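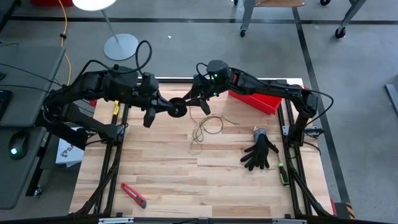 Figura 4. Posto de dois braços com a bancada de triagem.

4. Dia aberto: demonstração do posto de dois braços

Esta secção destina-se a quem acompanha visitantes. O folheto da Gotel promete "arrumação autónoma de qualquer oficina". Não repita a frase ao público: o ensaio cobre quatro tipos de objeto e uma caixa, numa bancada que alguém preparou antes.

4.1 Preparação

1. Coloque a caixa vermelha aberta ao fundo, do lado direito do tampo.
2. Disponha o arame, a luva, a chave de parafusos e o x-ato. Deixe espaço entre as peças.
3. Confirme que a lâmina do x-ato está recolhida e bloqueada.
4. Afaste os cabos do braço esquerdo da zona de movimento.
5. Carregue o programa 11 e espere pela confirmação no monitor.

CUIDADO - Ninguém põe as mãos sobre o tampo com os braços alimentados, nem para "ajudar" uma peça que ficou mal agarrada.

Nota: o arame é o objeto mais difícil. O fornecedor indica 3,004 ciclos de ensaio, mas não diz quantos incluíam arame. Na visita de janeiro, Adaeze Ugwu pediu essa repartição e continua à espera.

4.2 Durante a visita
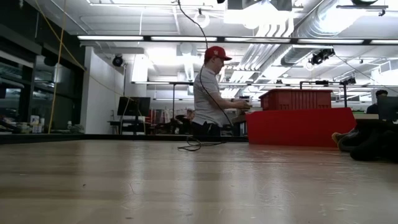 Figura 5. Espaço de trabalho visto ao nível do tampo.

1. Mantenha o grupo fora da faixa amarela e preta.
2. Diga logo de início se os braços vão ser teleoperados ou se correm o programa. Os visitantes raramente perguntam e quase sempre supõem a segunda hipótese.
3. Faça o ciclo completo, sem cortes. Uns 41 minutos chegam para a sessão inteira, perguntas incluídas.
4. Se uma peça cair, deixe-a cair. Registe a falha na folha 608 com a hora e o objeto.
5. Pare os braços antes de repor a bancada.

Nota: Sérgio Rocha prefere repetir o ciclo quando corre mal. Pode fazê-lo, desde que as duas tentativas fiquem na folha. Uma demonstração que só regista os êxitos pouco serve a quem tem de decidir a compra.

4.3 Fecho

Desligue a alimentação, guarde primeiro o x-ato e entregue a folha a Olumide Odukoya.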